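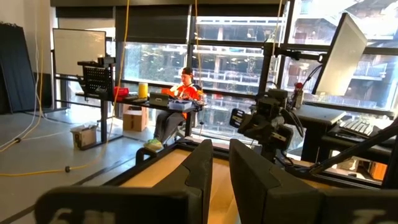 How to Set Up a Shared Kitchenette for Staff and Visitors

Praranstead Community Services
Facilities Guidance for Building Coordinators
Updated Tuesday, June 15, 2021

This page explains how to prepare a small shared kitchenette in a Praranstead building and keep it in good order. It applies to rooms with a sink, a counter, and at least one table. It does not apply to licensed kitchens where meals are prepared for the public, which are covered by a separate procedure.

Before you begin

Confirm that the room has been released for kitchenette use. The building office keeps the list of released rooms. If your room does not appear on it, submit a Room Use Form and wait for written approval before you move any furniture or place an order.

You will need:

Access to the supply closet on your floor
A tape measure
Shelf labels and a permanent marker
Your cost center number
One copy of the kitchenette notice, printed on letter-size paper

The standard setup allowance is $295 per room. It covers dishes, trays, storage bins, and a first supply of cleaning goods. Appliances are purchased centrally and are not charged to the allowance.

Step 1. Measure the room

Measure the counter, the inside of each cabinet, and the table. Record the depth of the cabinets as well as the width. Many of the older cabinets on the Yao Street side of the campus are shallow, and a full-size dinner plate will prevent the door from closing. In those rooms, order the small plate.

Leave at least 22 inches of clear counter beside the sink for drying. Do not place a microwave oven in this space.

Step 2. Order dishes and trays

Place your order through the Restico supply portal. Select "Shared Rooms" and then "Tableware." Plastic tableware is the standard choice for rooms open to visitors. Glass and ceramic items may be used in staff-only rooms with the approval of the floor supervisor.

Order for the number of people who use the room at one time. A room that serves a floor of 20 staff members seldom needs more than eight place settings. Larger sets tend to be left unwashed.

Choose a different color for each type of item where the portal offers one. Returned dishes are easier to sort by color, and staff can see at once when an item belongs to another room.

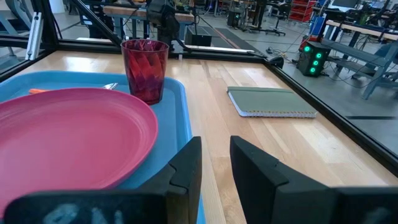
Pink plate and red tumbler with a light blue tray.

Trays should have a raised rim. Flat boards are not accepted as trays, even where they are already in the building.

Step 3. Wash and label

Wash all new tableware in warm water with dish soap before it is put into use. Remove stickers fully, including any adhesive. Allow items to air dry on the rack.

Label the shelf, not the dish. Marker on a plate or cup wears off in washing. Use one label per shelf, placed at the front edge on the left, and write in capital letters. The recommended order, from bottom shelf to top, is:

Plates and bowls
Cups and tumblers
Trays, stored on edge
Spare items and paper goods

In rooms used by visitors with limited reach, trays and cups should be kept on the counter or on the lowest shelf.

Step 4. Post the notice

Post the kitchenette notice at eye level near the sink. Fill in the room number, the name of the responsible department, and the telephone extension for repairs. Do not add further rules by hand. If your department needs a rule that is not on the notice, send the wording to the building office for review.

Step 5. Assign the weekly check

Each department using the room takes the weekly check in turn. The person on duty should:

Return dishes from desks and meeting rooms
Wipe the counter, table, and cabinet handles
Discard food that is past its date or has no name on it
Replace the dishcloth and sponge
Record missing or cracked items on the check sheet

Cracked plastic must be discarded the same day. It may not be repaired with glue or tape.

Replacing items

Small replacements may be ordered at any time under the same cost center. Full sets are reviewed once a year in December, and departments should send in their check sheets before that review. Items from the discontinued Doller line may remain in use while they are in sound condition, but they can no longer be matched. When the last of a Doller set is withdrawn, order a full replacement set in a single color.

Closing a kitchenette

If a room is to be closed or given to another use, notify the building office 22 days in advance. Pack the tableware by type, mark each box with the room number, and leave the boxes in the supply closet. Remove the notice and return the shelf labels to the closet drawer.

Related forms

Room Use Form
Weekly Check Sheet
Kitchenette Notice, letter size
Tableware Replacement Request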